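Steltmont Gap Year Planner: a review from someone who nearly didn't bother

Posted Jun 25, 2021

My youngest finished school with decent results and no idea at all what to do with them, and so our kitchen table has spent the best part of a year under brochures. 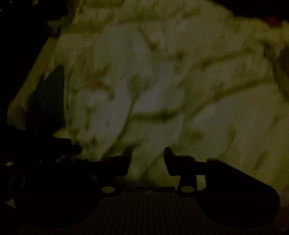

Volunteering schemes, farm placements, a sailing thing, three sorts of apprenticeship, a conservation year with the Mistthorpe Trust that sounded lovely until we got to the part about the deposit. I'd open one, read half of it, feel a bit tired and put the kettle on. My offspring did much the same, minus the kettle.

Then a friend from choir passed on her copy of the Steltmont planner, and I was so taken with it that I bought us a fresh one (hers had been filled in, and rather frankly too, so I shut it again quickly). It's a ring-bound workbook, 100 pages, with a folder pocket inside the back cover, and it's meant to take a young person from "I don't know" to an actual plan for a year of service, work or travel. I'm always a little suspicious of anything with worksheets in it, having sat through plenty in my working life, but this one won me over by the end of the first evening.

The opening section is all questions, and they're good ones. It doesn't ask where you see yourself in ten years, thank heavens. It asks what you'd do with a wet afternoon and no money, who you find it easy to be kind to, whether you mind being the newest person in a room. We ended up both doing it, side by side, and I learned more about my own child in an hour than I had in the whole of sixth form! I'd recommend that to any parent, though do ask first. Mine was happy to share, but I can well imagine one who wouldn't be.

After that come the comparison sheets, and these are the part I'd pay for on their own. Each placement gets a double page, with room for the costs, the hours, the accommodation, what training you're given and who you ring if it all goes wrong. Once we'd filled in a sheet for the Deltden community year and another for the Chevalier mountain hostels, the choice looked quite different. Chevalier had the nicer brochure by miles, but there was an awful lot of white space on its sheet under "support while you're away". We wrote and asked, and got a friendly answer that still left most of it white.

The budget pages are sound, if a bit dull. There's a month-by-month grid that starts in September and a box for emergencies, and a very sensible reminder that coming home for Christmas in December costs a good deal more than you think it will. I'd have liked more room here. The boxes are tiny, and anyone with large handwriting will be writing sideways up the margin, as we did.

Now for the grumbles. The paper is thin, so felt pens go straight through. The chapter on applying to university afterwards is only 2 pages long and left us with more questions than we'd started with, so you'll want to speak to the school about deferring a place. And it does rather assume that everybody has parents who can help out with fares. There's a short list of bursaries at the back, but I think it deserved a proper chapter, and I hope they'll put one in if there's another edition.

It cost us £21 with postage, which made me wince slightly for a workbook you can only use once. Then again, I've spent more than that on a study guide nobody opened. If you've 2 children coming up close together, you could photocopy the comparison sheets before you start (the introduction says you may, for use at home) and let them share the rest.

We've settled on Deltden, by the way. Nine months helping at a day centre for older people, with a shared house and a small allowance, starting in the autumn. The forms went off last week, and the planner's now living in the hall next to the keys, with the packing list half ticked already. I'd give it four stars out of five, and I'd happily lend ours to you if we hadn't written all over it.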